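Maeng: wrist-view episodes for handling thin paper and film

Maeng is a set of teleoperated manipulation episodes recorded at the Lonilberg lab for the Risov project. It goes with our work on contact detection from wrist video alone. The objects are ones that give way when touched: paper bags, envelopes, wrapping film, folded card.

Status
Second release, 4th July. The first release had wrong gripper widths in one session. Please delete it and download again.

Contents
- 36 object types, split by type and not by episode
- 14 of these are paper bags, with and without handles
- 8 operators
- wrist video, joint positions, gripper width, and a contact label for every video frame

Layout
Each episode is one folder. The video, the state log and the label file share a clock, so no resampling is needed. Episodes that an operator aborted are kept and marked "aborted" in the label file. Filter them out for imitation learning — we kept them in for contact detection, and they helped.

Labels
A contact label is one of: none, touch, press, grasp. Two annotators labeled each episode and a third settled the differences. Most of the disagreement is between touch and press. We found no clean rule for it, and you may want to merge the two classes.

Method in short
The baseline, Stania, takes a window of 7 wrist frames and predicts the label of the last one. It uses no force signal. It does well on rigid card and clearly worse on bags, where creases look much the same before and after contact. Adding gripper width helps with grasp only.

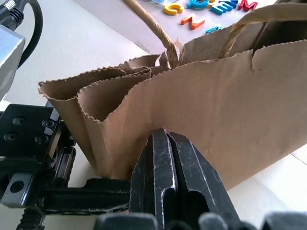 Wrist view, paper bag with twisted handles. Close-set fingers against the front panel, foam letters on the table behind.

Known problems
- The gripper hardware fills part of the wrist view. We do not mask it.
- Parts of the gripper close to the lens are out of focus.
- Handles often leave the view at the top, so handle grasps are hard to label.
- Background items vary between sessions and are not annotated.

Contact
Erzsébet Nyitrai maintains the set. Send label corrections with the episode folder name and the frame number.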